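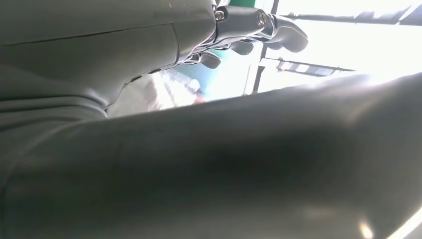
How to start rope jumping when your calves are not ready

Many people buy a rope, jump for ten minutes on the first day, and then cannot walk down the stairs. I did the same thing in November, so I write this page for those who come back to exercise after a long break. Before the rope, look at your arms. Your upper arm should stay quiet near the ribs and only the wrists make the circle. Think of the big grey arm segment in the photo, with its smooth rounded shape and one long gentle curve along the top: this is how I want the forearm to feel, one calm piece from elbow to wrist, without bending or shaking.

What you need
A rope that reaches your armpits when you stand on the middle of it. Shoes with some cushion. A floor that is not concrete — a rubber mat or a wooden floor is kinder to the shins.

Step 1. Warm up
Walk in place for two minutes, then make slow ankle circles on each side. Do calf raises while holding the wall.

Step 2. Jump without the rope
Keep the hands in position and turn the wrists as if you hold the handles. The feet leave the floor very little. Land on the front of the foot and let the heel come near the floor softly.

Step 3. Add the rope
Jump for 28 seconds, then rest until you can speak a full sentence. Do this four times. If you step on the rope, just start again and do not make the round longer to punish yourself.

Step 4. Cool down
Stretch the calves with the knee straight, and then again with the knee a little bent. People forget the second one.

Do this plan on two days of the week, never one after the other. When it feels easy, add one more round, but keep the same time. If you have pain in the bone and not in the muscle, stop and ask a doctor before you continue.

Edivaldo Lacerda
Updated 3/28/20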